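# Old phones get their boxes back at Skesetti

The reuse shop Skesetti has sent out 831 second-hand phones in their original boxes since it started the Paltumo scheme in April. The shop wants to reach 1000 before the summer holidays. Its manager said this week that the phones are easy to find, but boxes in good condition are more difficult.

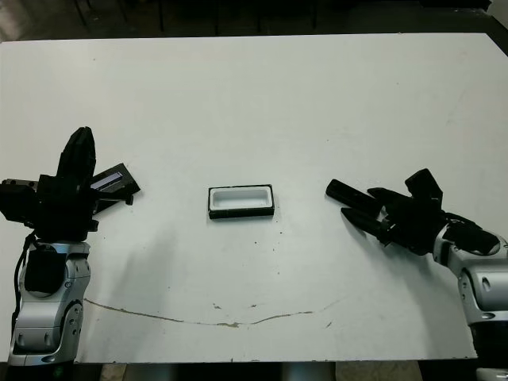 **Halina Ziółkowski**
*Local news writer, Harken*

The idea of Paltumo is simple. People in Harken often have an old phone in a drawer, and many of them have also kept the box on top of a wardrobe. Skesetti asks for both. The phone is cleared, tested and cleaned, and then it goes back into a box of the right model with its lid, tray and papers. After that it is given to a school, a hostel or a family on the waiting list of the town.

So far 2111 phones have been handed in at 11 collection points, among them the library, the swimming hall and the two pharmacies on Valderrama Street. Not all of them can be used again. Some have a broken screen, some have a battery which has grown thick, and some are still locked by an account that the owner has forgotten. These go to the ordinary electronics recycling.

The phones that pass the tests still have to wait for a box. In the first weeks the shop put them in padded envelopes, and the schools complained. The envelopes were thrown into one cupboard, the phones were mixed up and it took a whole morning to find out which one belonged to which class. A box has the model on the outside and it can stand in a pile, so the shop changed its method.

"With an envelope you must open it to know what you have," the manager said. "With a box you read the front and you are finished." 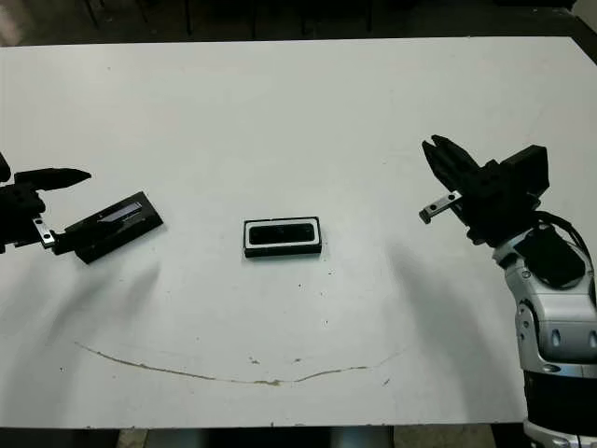
The work on the packing table goes in the same order each time. The empty tray is looked at first. If the corners are soft or the inside is dirty, it is put away and another one is taken. Then the phone is laid in the tray, and the number on its slip is compared with the list. The lid is put on last – and it must be the lid of the same model, even when another one has the same size.

This last rule was added in the second month. A hostel had received a box with the wrong lid, and the person there ordered covers for a phone which was a little shorter. The covers could not be returned. Skesetti paid for new ones and put a line about lids on the wall above the shelf.

Lids are in fact the part that people forget most. Many bring the bottom half with the phone in it and leave the top at home. The shop keeps single lids for three months, sorted by model, and the same for single trays. A box which has both halves but no papers is accepted without problem.

Not everybody in the town finds the boxes necessary. One reader wrote to us in spring that a phone is a phone and the cardboard should go to the paper bin. The manager answered that a good box is used two or three times before it goes there, and that no new packaging has been bought since the scheme began.

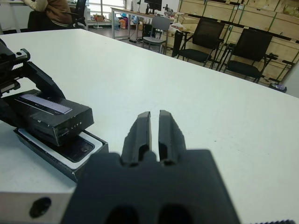
**Can I hand in a box when I don't have the phone any more?**

Empty boxes are welcome at all the collection points, if they are clean and the lid still closes. Please leave the inner tray in its place and take out old chargers, SIM cards and receipts with your name on them.

The shop asks people not to write on the boxes. A name in pencil can be rubbed out, but a marker pen goes through the printed surface and such a box is difficult to give to a school. If you want to leave a message, for example the code for the screen, use the paper slip that you get at the collection point.

Tape is the other small trouble. Strong brown tape pulls the colour from the cardboard when it comes off, and then the model name is often gone too. Skesetti prefers a rubber band, or nothing. Phones that come without a box may be wrapped in a cloth or a paper bag.

Owners should sign out of their accounts before they give the phone away. At the library the staff can show how it is done, in the afternoon from two until five. A phone that is still locked stays on the shelf for one month, and the owner gets one telephone call if there is a number on the slip. 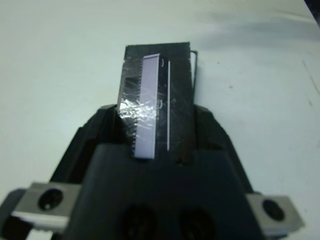 ## Which boxes are missing now

At the moment the shop has too many boxes for large phones and too few for the small and cheaper ones. There is also a need for flat boxes with a deep lid, which stand well in a school cupboard. A list of the wanted models hangs at the entrance and is changed every month.

Cables are not needed until the autumn. The shop has three full crates of them and wants to sort those first.

Skesetti is open from ten in the morning until six in the evening. Larger deliveries, such as old phones from an office, should be announced at the counter one day before. The next group of boxed phones goes to the evening school in Harken, where they will be used in the language courses.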